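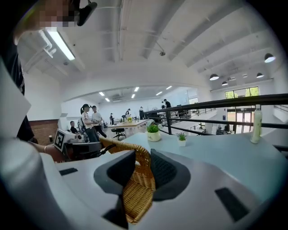
Home & Storage / Baskets

Rirel Wicker Carry Basket, two months in

I have owned a number of baskets. Most of them retired early and now hold other, smaller baskets. The Rirel was bought to break the cycle, and for $66 I expected it to at least try.

Start with the handle, the part of a basket you deal with all day and the part most makers seem to finish at five minutes to closing. On the Rirel it's a curved strip of tan rattan, braided tight enough that nothing snags a sleeve. It gives a little when you squeeze it and then goes back to minding its own business. My last basket, a Tustton, had a handle that shed slivers like a nervous cat. I kept tweezers in the kitchen drawer for it. The tweezers have since gone back upstairs.

It carries well up to a point. I loaded it with 21 pounds of apples in October, a thing the tag does not recommend and my shoulder doesn't either. The handle held. The weave let out a creak on the stairs that I would describe as editorial. With normal cargo (towels, mail, a small watering can, the good scissors) it makes no comment at all.

Mine mostly does plant duty. I keep a leafy thing in a round white pot and a spiky succulent in a square one on the same table, and the basket goes back and forth with whatever they need that week. Both pots will ride in it together if you walk like a waiter. Dirt gets into the weave, and it likes it there. A dry paintbrush gets most of it out — a vacuum gets the rest, along with your afternoon.

Complaints, then. The handle is fixed, so the basket won't go under a shelf or inside a cabinet, and it takes up the room of a well-fed dog. There's no liner. Rirel sells one separately for more than I paid for lunch, and I've used a dish towel instead. The store tag was attached with 3 knots by someone who had clearly been hurt before.

Mototberg makes a cheaper one with a folding handle, and if your closet is small you should probably get that. I tried it in the store and the hinge clicked with every step, so I put it back and walked around the block to think about money.

Four stars. The missing one is for the liner. I've ordered a second basket for the hall.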